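How to Run a Peer Review Day Where Students Say More Than "Good Job"
Posted 11/14/12 in Writing Workshop

If you have ever collected a stack of peer review sheets and found the phrase "I liked it" written in 22 different colors of gel pen, welcome. Pull up one of the chairs that still has all its feet.

What follows is the procedure I use for personal narratives in grades 5 through 8. It takes two class periods if the fire drill stays away, three if it doesn't.
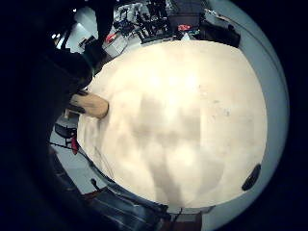
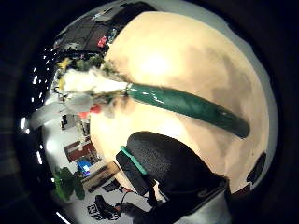
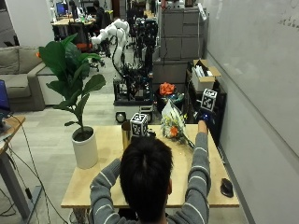
Hands at work, three views.

What you need

One draft per student, double spaced. I mean it about the double spacing. A comment squeezed between single-spaced lines looks like a ransom note written by an ant.
Two highlighters per pair, in different colors.
The response slip (directions for making it are in Step 2).
A timer everyone can hear.
A model draft that does not belong to anyone in the room.

Step 1: Let them review somebody who isn't there

Students will not criticize the kid who sits next to them at lunch. They will happily take apart a stranger. So the first period goes to a model draft, and mine is a one-page narrative called "The Trip to Plevel," which I wrote myself and made bad on purpose. It opens with an alarm clock. It contains the word "suddenly" four times. The family arrives at the lake, it was really fun, and then they drive home.

Put it on the projector and read it aloud with a straight face. Then ask for one place where they wanted to know more. Wait. Keep waiting. Someone will eventually ask what happened at the lake, and you can write that question in the margin where everybody sees you do it.

Get four or five questions up there before you move on. Leave spelling alone for now. There is always one student who has found the missing comma in line two and would like to be thanked for it, and you may thank him later.

Step 2: Make the response slip

Cut a sheet of paper in half the long way. On it, print three sentence starters with plenty of room after each:

I could picture it when you wrote...
I got lost at the part where...
I still want to know...

Older groups can have a fourth: "If this were mine, I'd cut..." Save it for June if your group is tender. Mine got it in the second week once and there were tears, a few of them from me.

Leave no space for a grade, a star rating or a smiley face. They will draw the smiley face anyway.

Step 3: Pair them up

Leena Ojala, across the hall from me, draws names from a coffee can. I tried the coffee can and got three sets of best friends and one pair who had not spoken since a kickball dispute. Now I make the list the night before. Put writers together who are within shouting distance of each other in length. A kid with half a page feels sunk when handed a nine-page saga about the dragon kingdom of Grernirach, and the dragon author gets very little back for her trouble.

With an odd number, make one group of three and give them extra time.

Step 4: Read it twice

Set the timer for 15 minutes. On the first read the reviewer holds no pen. This will feel unnatural to them. Walk around and confiscate pens.

On the second read they pick up the highlighters. One color goes on any sentence they could see in their heads. The other goes on any spot where they had a question. If a whole page turns yellow, ask the reviewer to choose a favorite three lines and point to them.

Then they fill in the slip. Each starter has to be finished with words taken from the draft itself, in quotation marks. That one rule has done more for me than any poster I ever laminated, and I have laminated a lot of posters.

Step 5: Talk, but in this order

The reviewer reads the slip out loud. The writer may not answer, explain, or say "well, what I meant was." The writer writes down the questions. When the reviewer is done, the writer gets to ask one question back. Then they switch.

I give each side four minutes. The silent part is very hard for about a third of the class and for most adults I know.

Step 6: Make them use it

Peer review dies if nothing happens afterward. At the bottom of the slip, the writer finishes this line: "Because of this, I am going to..." Staple the slip to the draft. When the revision comes in, I check for that one change and it counts for 10 points. They may ignore the rest of the advice, as long as they can tell me why.

When it goes sideways

They finish in three minutes. Send them back with a fresh question: where does the story speed up too fast?

Somebody wrote only "nice." Hand the slip back and ask, "Nice where?" Repeat as needed.

A draft is missing. That student reviews the Plevel story again, alone, and usually has a draft the next time.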